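Plernilham House Residence Diary
Entry for March, second floor

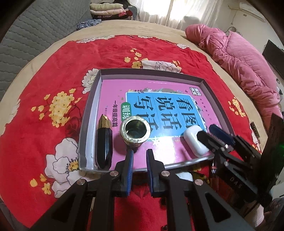

Bedside tray, with first-grade workbook, on the red floral bedspread.

The room inspection began at 6 in the evening and was confined to the bedroom and the hall cupboard. The purpose was to settle which small articles will travel to the Sestamham residence at the end of the month and which will be placed in storage with Kemppainen. The storage agreement is filed under number 1242 and permits 31 cartons. At the close of yesterday's entry, 27 had been assigned.

The bedroom was taken first. The gray cardboard tray has been adopted for articles in daily use, as it is shallow and its contents can be checked at a glance. It was set on the bed for the purpose of the review. The pink workbook, 看图说话写话, is to remain in it. This is the volume for first grade, in which the pupil looks at pictures, speaks about them, and then writes. It will be wanted at Sestamham from the first morning and must not be packed with the general books, as occurred with the arithmetic sheets in January.

The white earbud case is likewise to be kept at hand for the journey. The short metal container with the gold rim was discussed at some length. It is handsome but has no settled use in this household, and it has been assigned to storage. The black crystal-shaped piece with the gold tip presents more difficulty. Its point is painted, and the paint will not stand being rubbed against other articles. It is to be wrapped separately in soft cloth and entered on the list under ornaments — the earlier entry under stationery was an error and has been struck out.

The bedding was considered next. The red bedspread with the large flowers will stay on the bed until the last night, and the pink quilted blanket with it. Both are to go in the soft bag and will not require cartons. The padded wall panel beside the bed is noted as a fixture of the room and is excluded from the removal.

The hall cupboard was opened but not completed. The winter boots were set aside for mending, and the box marked Wusta was found to hold lamp fittings and a quantity of string. The string was retained.

Work ceased before supper. The cupboard will be resumed tomorrow morning, and cloth for wrapping is to be brought up from the laundry beforehand.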